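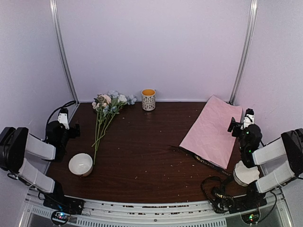
4.2 花、纸和杯子：桌面物品的先后关系

上一节讨论了参加者怎样称呼各种物品，本节讨论他们怎样安排这些物品的位置。我们关心的问题比较小：当一束假花、一张包装用的纸和一个日常用的杯子同时放在一张桌子上时，哪一件物品先得到自己的位置，哪一件物品要让开。在以前关于家庭装饰的研究里，花一般被看作已经完成的摆设，研究者记录它在窗边还是在餐桌上。花在成为摆设以前的那个阶段，即它还没有包好、也没有放进容器的时候，很少有人描写。

本节的材料来自Pararia计划的第二轮访谈和桌面作业。参加作业的一共26人，每人在自己习惯的时间来到作业室，多数人选择了下午。作业没有规定步骤，我们只请参加者“把桌子弄成您觉得可以送人或者可以留下的样子”。这句话故意说得不太清楚。有些参加者问，是送人还是留下，我们回答说两者都可以。全部谈话转写以后，得到与物品位置有关的语句500多条，编码的方法与第3节相同，使用Bevar编码表的修订版。

4.2.1 花束的方向

我们首先注意到的是花束的方向。假花与鲜花不同，不需要水，所以它可以长时间平放。平放的时候，花头和花茎分别朝向哪里，就成为一个需要决定的问题。图4是其中一种布置：花束松散地放在深红褐色木纹桌面的左后方，花头朝向后面的墙，花茎朝前。浅粉色和桃色的花集中在左侧，白色的花在浅蓝紫色的花的右边，浅蓝色的一簇向右伸得最远，靠近杯子。

参加者对这个方向的解释不一致。第一种解释与手有关：花茎朝向自己，拿起来方便，接下来要包纸或者要插瓶，都从花茎开始。第二种解释与看有关：花头离自己远一些，可以看到整束花的轮廓，颜色是否平衡比较容易判断。持第二种解释的人往往把花束放下以后先不动它，看一会儿，再把其中的一两枝抽出来换位置。还有少数参加者把花头朝向自己，他们说这样可以检查花瓣有没有压坏。这几位都有保存假花的经验，家里的花每到十二月要从箱子里取出来一次，所以他们先想到的是压痕，其次才是颜色。

值得说明的是，方向一旦确定，后来很少改变。参加者会把花束向左或者向右移动，会重新整理里面的枝条，但是把整束花转过来的情况很少。我们认为，方向在这里起到了类似“正面”的作用。桌子本来没有正面，花束放下以后，桌子就有了前和后。后来放上去的东西都按照这个前后来安排，纸在前，花在后，杯子在旁边。

4.2.2 纸占的地方

包装纸与花束的关系比我们预想的复杂。我们准备了Wokine的单色包装纸，有四种颜色，每位参加者可以选一种。选粉色的人最多，理由多数是“和花接近”，但是也有人因为同样的理由不选粉色，他们担心花放上去以后看不出来。一位参加者的说法比较有代表性：

“粉色的纸要比花深一点或者浅一点，不能一样。一样的话，远处看就是一团。”

纸展开以后占的面积很大。在我们的作业中，纸常常占去桌面前部的一大块，其他物品只能放在后面或者两边。但是参加者很少说“纸太大”，他们更多地说“花没有地方放”或者“杯子碍事”。也就是说，在语言上，纸不被当作占地方的物品，它被当作地方本身。编码的时候我们一开始把纸归入“物品”一类，后来发现许多语句无法解释，例如“放到外面去”，这里的“外面”指纸的外面，仍然在桌子上。修订后的编码表因此增加了“底面”一类，把纸、垫子和托盘都放进去。

纸的角怎样对着桌边，也有两种做法。一种是让纸的边与桌边平行，这样看起来整齐，有几位参加者用手掌从中间向外抹了几次才满意。另一种是让一个角朝向自己，包花的时候先把下面的角折上来。后一种做法在有花店工作经验的参加者中比较常见。对他们来说，纸不平行于桌边并不表示没有整理好，而是已经准备开始。因此我们在评价桌面是否“整齐”时，没有使用平行这个标准。这一点与Karppinen整理量表不同，该量表把物品边缘与桌边的夹角作为一项计分内容，用在书桌上比较合适，用在包装作业上会得到偏低的分数。

4.2.3 杯子的让位

杯子是我们在设计作业时放进去的日常用品，它与花没有必然的关系。我们想知道参加者会不会把它当作花器。结果是，一部分人把杯子当作喝水的东西，另一部分人把它当作可以插花的东西，而且这两种理解在很早的时候就表现在杯子的位置上。打算用它插花的人，让杯子留在花束旁边，距离很近，有时花瓣几乎碰到杯子。打算把它作为杯子使用的人，把它移到桌子的一角，并且常常说明一句“这个先放一边”。

“先放一边”这个说法在谈话中出现得很多，它的意思需要小心分析。它不等于拿走。没有一位参加者把杯子从桌上拿走，尽管我们没有禁止这样做。后来我们问起原因，回答多数比较简短，例如“它本来就在那里”，或者“桌子上有个杯子比较像家里”。在我们看来，后一种回答说明杯子参与了布置，虽然参加者自己把它描述成没有参与。

把杯子当作花器的人还遇到了长度的问题。假花的茎里一般有铁丝，可以弯，但是不容易剪短，作业室也没有提供钳子。参加者的办法是把茎的下半部分折起来，或者只选较短的几枝放进去，其余的包在纸里。后一种办法把一束花分成两份，一份“可以留下”，一份“可以送人”，正好回应了我们那句不太清楚的说明。我们事先没有想到这种做法，在第一轮的记录表上也没有相应的栏目，只能写在备注里。

4.2.4 关于背景的一点说明

作业室的墙面颜色较浅，几乎没有装饰。有两位审读过初稿的同行问，这样的背景会不会影响参加者对颜色的选择。我们认为影响是可能的。浅色的花，特别是白色和浅蓝色的花，在浅色的墙前面不太突出，参加者可能因此更愿意使用粉色和桃色。在下一轮作业中，我们计划把其中一半安排在参加者家里的餐桌上进行，材料仍然使用同一批花和纸。家里的餐桌上通常已经有别的东西，如盐瓶、信件和钥匙，到时候需要重新考虑“底面”一类的定义，特别是桌布和包装纸同时存在的情况。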